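Logistics > Parcel handling > Equipment

Grulmont adds measuring stations to parcel counters

November | By Periklis Xenos

Parcel handler Grulmont has started fitting waybill stations at its Duan depot, replacing the handheld scanners used at the drop-off counters. The first 5 units are in service and the depot plans to add more once the counter benches have been rebuilt.

Each station is a dark, flat-faced housing set at bench height. The label on the front is in Chinese and tells the user to place the waybill face up, with the second half of the instruction in black on a yellow block. A white ruler scale runs along the edge of the label, numbered in steps of 5 up to 30.

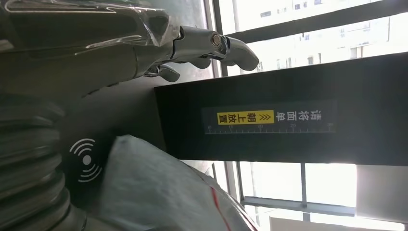 Counter staff previously measured small parcels with a tape and typed the result in by hand. According to depot engineer Azlan Pangaribuan, the counters take in up to 600 parcels per shift, and mistyped sizes were the most common cause of rework at the sorting line.

"A waybill that lies flat and faces the right way gets read the first time," Pangaribuan said. "Most of our rejects were folded or upside down."

A gray panel next to the housing carries a white wireless symbol, a dot with curved arcs on both sides.

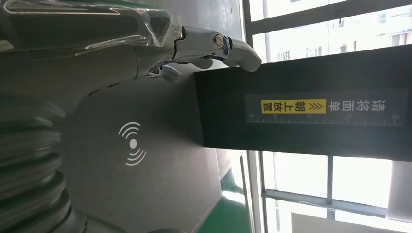 Bench work is being done by Hiditz, which also supplied the cable trays. Power and data lines run under the counter top, and each station can be removed without taking its neighbor out of service. Grulmont has budgeted for 400 hours of installation and staff training. The Duvetti depot is next on the schedule.

Filed under: Counter equipment, Labeling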